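Learning to practice slowly

When I moved here for my degree in piano teaching, I had already played for many years, and I thought that I knew how to practice. My first teacher at home believed in repeating. If a passage was bad, you played it 20 times, and if it was still bad, you played it 20 times more. I became strong in the fingers and very stubborn.

In my first term I had the course called Piano Pedagogy with Irina Iordache. She asked us to write down everything we did at the keyboard for one month – every minute, also the minutes when we only looked at the phone. My notebook from that December says 1,793 minutes. I was proud of this number until she asked me to mark which of these minutes had a purpose. I marked less than half with a clear conscience.

So we started again from small things. I had to choose seven measures of a slow movement and learn them without the pedal, each hand alone, and then say aloud where the phrase was going before I was allowed to play it. I felt foolish, talking to an empty practice room. The left hand alone was a shock for me. I had played this piece in two exams and I could not play the left hand from memory.

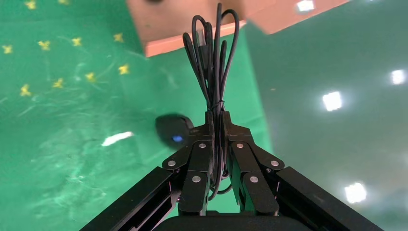

A coil of black cable in a black gripper.

The second part of the course was teaching. Each of us got one beginner from the community school on Beaudoin Street, and mine was a boy of seven who wanted only to play loud. I prepared a very serious lesson plan with scales and hand position. He was finished with it in five minutes, in the sense that he was finished with me. The next week I let him play loud, but only on the notes I called, and after that only when I lifted my hand. By spring he could play soft too, because he had discovered that it made the loud notes sound louder.

I still use the notebook, but I write in it differently. Before I sit down I write one sentence about what I want to hear, and after I write if I heard it. Some evenings the answer is no for a whole week. I am now preparing the recital for the summer, and the middle section has a jump in the right hand which I miss more often than I would like to admit. Yesterday I practiced only the silence before the jump, with the hand already in the air. It is a little better at a slow tempo. In the real tempo I will write again when I have something to report.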